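We use cookies on this site. The kind you can't eat, sorry. Accept / Manage

How to Teach a Robot About Chopsticks

By Grigore Bucur
15th February

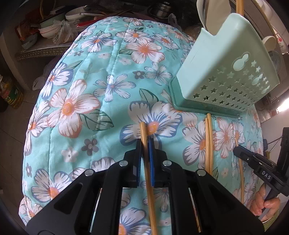 A chopstick held between two blue pads, with more chopsticks close by.

Robots are not born clever. They aren't born at all, and a new one knows less about cutlery than your baby cousin.

So somebody has to show it. At Voma, a person holds a gripper in each hand, like a pair of very bossy tongs, and does the job with those instead of fingers. Pick up a chopstick. Put it in the holder. Do it again – and again, 592 times if need be.

A camera on the gripper records what the gripper 'sees'. A computer then studies all those goes and looks for the pattern: where the chopstick was, how the gripper moved, when it squeezed.

Poul Holst, who teaches the robots, says the hard part is staying patient. "By go 101 I was dreaming about chopsticks," he says. His robot has never thanked him.

Want to try? Pick up a pencil using 2 wooden spoons. Now imagine a computer copying every wobble.

Last updated: April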